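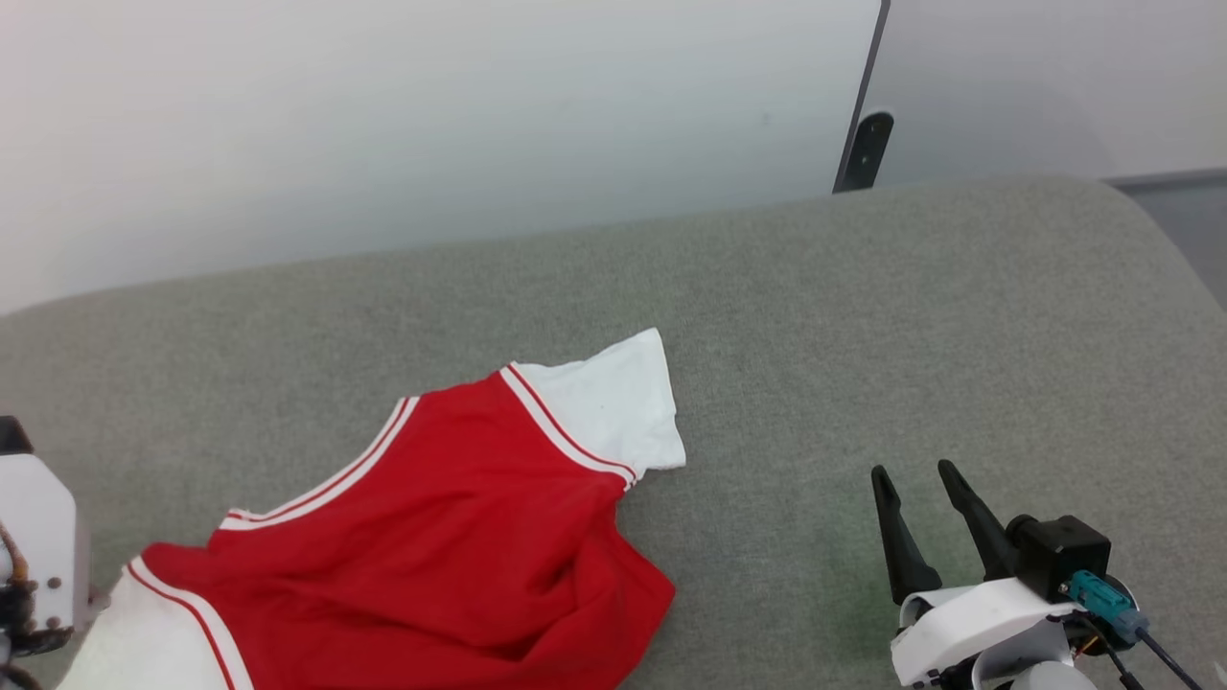 Print
E-mail

Nukov Youth League Opens Fall Registration, Adds Third Practice Field

KUNMONT, Saturday, March 25, 2023 – The Nukov Youth League announced today that registration for its fall soccer season is open to players ages 6 through 15. The season begins in August and will be played at Shaikh Park.

The league enrolled 363 players last fall and has set a limit of 800 for the coming season. The increase follows an agreement with the Kunmont Parks Department that gives the league use of 3 practice fields on weekday evenings.

"Families on the east side have been asking for more places for several years," said Gunhild Briem, league president. "The new field allows us to offer a full schedule to every age group."

Jollance, a local sporting goods retailer, will again sponsor the league's uniform exchange. Families donated 223 jerseys last year. Clean shirts, shorts and shin guards in any size may be left at the Shaikh Park office during business hours.

Fee assistance is available to households that qualify. Requests are handled privately by the registrar, Oddur Ladefoged, and do not affect team placement.

Coaches new to the league must complete a background check and a first aid course before the first practice. Steinar Þrastardóttir, director of coaching, will lead the training sessions.

Registration forms are available at the park office and at the Jollance store on Main Street.

Media contact: Ásdís Bech, Nukov Youth League

Print | E-mail this page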